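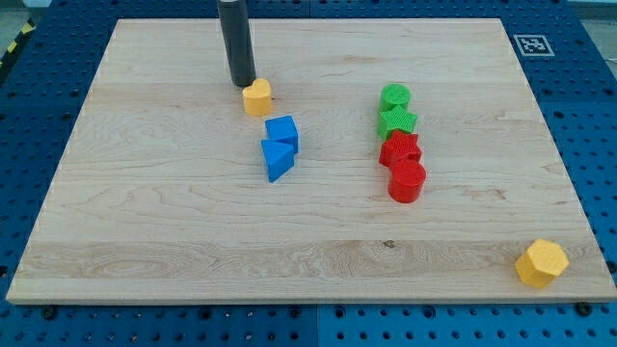
The block board at the Harnodia open day, green and red pieces lined up at the right.

From: Eulalia Barrientos
To: Dasside automation list
Date: 10 August 2023
Subject: Re: Harnodia open day, worth the drive?

Emiliano Echeverría wrote:
> Did anyone from the list get to the Harnodia open day? I had a spot
> and had to give it up. I'd like to know what they ran on the sorting
> table, and whether it would be any use for our students at Figueroa.
> Also whether they said anything on the November date.

Hi Emiliano,

I went, along with two people from Zestside. It is 43 miles each way for me and I would do it again, but I would get there earlier. Parking was full by the time the first talk started and I had to leave the car down by the loading docks.

The sorting table was the part I stayed longest at. The work surface is a pale maple board set on one of those blue tables with the grid of holes. The pieces are plain shape blocks: cylinders, stars, a cube, a triangular prism, a heart and a hexagonal one, in yellow, blue, green and red. There is a square black-and-white marker on the table past the far right corner of the board. I asked if they recalibrate from it every session and was told yes, first thing, and again if anyone bumps the table.

The task is given as a typed sentence. Visitors could write their own on a card and the operator would enter it. Mine was "put the yellow heart next to the yellow hexagon." Those two were at opposite ends of the layout, so it was a long push across open wood. It got there on the second try. On the first one the heart turned and slid off to the side, and the operator stopped it and reset.

There is no gripping involved. Everything is pushed, which makes the stars more trouble than you would expect. The points catch on whatever is next to them. The operator said cylinders are no picnic either when they are standing close to something else.

They had a sheet on the wall with 183 instructions people had written at earlier demos. A lot of them were vague ("make it neat") and those were skipped. I copied down 12 that I thought would work in class and can type them up if you want them.

For Figueroa, I think the board and blocks are easy to copy. The arm and the table are another matter. You could run the same exercise with one student writing instructions and another pushing blocks with a dowel, and they would learn a fair amount about how unclear their own sentences are.

On November: they plan to open again but have no day fixed. Sign-up will go through the same web form as last time. School groups should write ahead, and they want one adult for each small group at the table.

I have their handout on paper only. Will bring it to the next meeting.

Eulalia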